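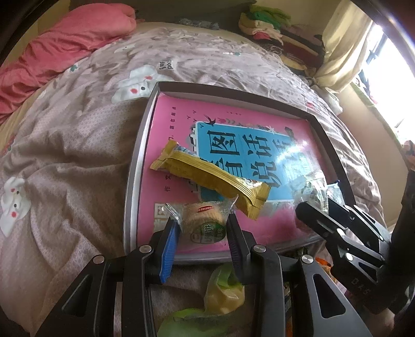

Snacks and the pink book in the lid, on the bed.

Dima Masri wrote:
> Is a box lid enough for sorting the swap parcels?
> I have 2 parcels to prepare in April.

Dear Dima,

Yes, I always use a lid. I put the book flat inside first, then the wrapped snacks on top of it. On a soft duvet everything rolls away otherwise. Please write your list number on the parcel, mine is 261.

Does Sonstead still accept food together with books?

Kind regards,
Obi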